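Fuel Supply Desk: Service Ticket
Subject: Bulk diesel delivery to Drovance depot recorded short
Raised by: Pacita Mercado, Depot Accounts, Drovance
Assigned to: Erlinda Aquino, Measurement Support, Bolorard
Opened: April 29, 2019
Priority: Medium
Status: Closed

Attachments 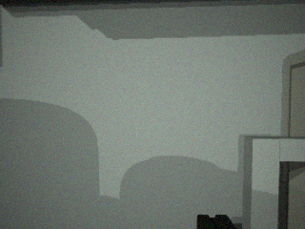
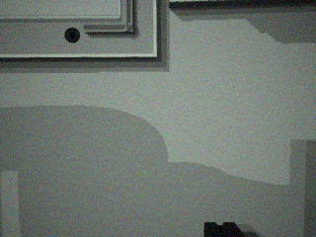

Reported fault

The delivery note from the Dela Peña terminal shows a higher volume of diesel than the depot tank gauge recorded on receipt. The difference is 235 litres. The depot's permitted tolerance for a single load is 100 litres. Payment of the invoice has been withheld pending an explanation.

Entry 1, E. Aquino
Ticket accepted. The depot is asked to supply the gauge readings taken before and after discharge, together with the product temperature. No further loads should be booked to Tank 2 until this ticket is updated.

Entry 2, P. Mercado
Readings supplied by email. The driver's copy of the delivery note is signed and agrees with the office copy. The seals were recorded as intact on arrival. Please confirm whether the hold applies to Tank 1, as stocks there are low.

Entry 3, E. Aquino
The hold does not apply to Tank 1. The readings have been checked against the Stitent stock ledger. The terminal volume was corrected to standard temperature. The depot volume was entered as read, with no correction. Once both figures are placed on the same basis, the difference falls to 50 litres and is within tolerance.

Entry 4, P. Mercado
Understood. Our ledger shows the correction setting as switched on. Kindly advise why it was not applied.

Entry 5, E. Aquino
The setting is held separately for each tank. It was on for Tank 1 and off for Tank 2, which was added to the ledger last July. The Tank 2 setting has now been changed and the receipt posted again. Earlier receipts into Tank 2 will be reviewed under a separate ticket.

Resolution

Receipt corrected in Stitent. Hold on Tank 2 lifted. Invoice released for payment at the terminal volume. No credit is due from Dela Peña. Closed with the agreement of the depot.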